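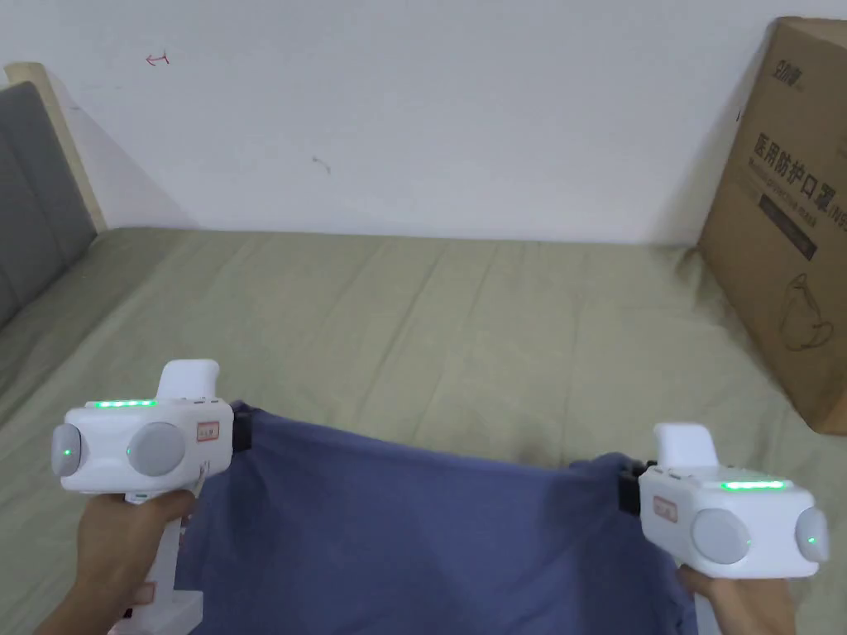 Most of the folding in a small apartment gets done on the bed. It is the largest flat surface in the place, it stands at a height that doesn't punish the back too much, and the dresser is usually a step or two away. A plain sheet helps, because a garment shows up against it and you can see whether a hem is straight. Periwinkle blue over pale olive green is easy to read in that way, even before the cloth has been laid down. It also helps to hold the garment up by its two sides first and pull it taut along the top, so that the slack drops out of it and the creases hang where you can see them. The sheet will have a few wrinkles of its own. They don't matter much for T-shirts.

I started paying attention to all this in August, when I moved from a house in Florkisach to a one-bedroom on the Mevitz side of the river. The house had a laundry room with a long counter. The apartment has a washer in the hall closet, a drying rack that blocks the bathroom door when it is open, and the bed. For the first month I did what I suspect many people do. I brought the clean clothes to the bed in the evening, meant to fold them, moved them to the chair at bedtime, and moved them back to the bed in the morning. Some shirts made that trip for a week and then went straight onto my back.

What changed it was timing. I now run the wash before breakfast and fold at 7 in the evening, before dinner, while the bed is made and I still have some energy. If I sit down first, it doesn't happen. The bed has to be made properly, with the sheet pulled flat and the comforter folded down at the foot or taken off altogether. Folding on a comforter is a waste of effort. The surface gives under your hands and every crease you press in comes right back out.

T-shirts are the bulk of any load, so they are the thing to get right. There are two folds worth knowing, and a shirt drawer should use one or the other.

The first is the flat fold, the kind you see on a store table. Lay the shirt face down with the collar away from you. Bring one side in toward the middle, turn the sleeve back along the fold, then do the same with the other side. Fold the bottom up to the collar, once for a shelf or twice for a narrow drawer. It looks good in a stack. The trouble is that the stack only works from the top, and the shirt you want is usually fourth or fifth down.

The second is the upright fold. It begins the same way, but after the sides are in you fold the bottom nearly to the collar, leaving a little gap, and then fold that strip in thirds. The result is a small block that stands on its edge. A row of them goes into the drawer front to back, and you can see every shirt you own. Thin shirts tend to flop until the row is full. A shoebox lid or a bookend will hold them in the meantime.

I use the upright fold for everyday shirts and the flat fold for anything with a large print on the front, which cracks sooner if it is creased in three places.

The next question is what order to work in, and I have tried most of them. Folding whatever comes to hand is slow. You are always switching from one motion to another, and the piles end up mixed. Sorting first takes a few minutes and saves more than that. Shirts go near the headboard, pants at the foot, and socks and underwear in the basket, where they stay until last. I fold all of one kind before touching the next.

Shake each piece once before it goes down. A good snap takes out most of the wrinkles that formed in the basket, and it finds the sock stuck in the sleeve. For cotton knits, smooth the shirt from the middle outward with a flat hand. Don't tug the hem to make it even. If the side seams have twisted in the wash, as they do on cheaper shirts, fold to the shape the shirt has now and leave the seams where they fall.

Damp cloth is the one thing to watch for. Seams and collars dry last, and a shirt that feels fine on the body can still be cool at the neckband. Put away like that, it will smell stale in a few days and share the smell with its neighbors. Anything doubtful goes over the back of a chair until morning.

The furniture takes some thought too. My dresser is a secondhand Mesel with 3 drawers, deeper than they need to be, and for a while I filled them to the top. A drawer packed that tightly is hard to close and harder to look through. I took out what I hadn't worn since the move and dropped off two bags at the Lu thrift store down the street. The upright rows fit now with a hand's width to spare, and putting the clean shirts in at the back means the ones at the front get worn. Before that I had been wearing the same few over and over.

Sheets and towels I don't fold on the bed. Towels are easy enough standing up, held under the chin. The fitted sheet goes back on the mattress the same day it comes off, so I have avoided learning to fold one. I own a second set for guests, and it lives in its pillowcase, rolled up, on the closet shelf.

A full load takes me most of a radio program. The socks are still the worst part — I have switched to buying one kind, all gray, and have 4 old striped pairs left that I match by hand until they wear out.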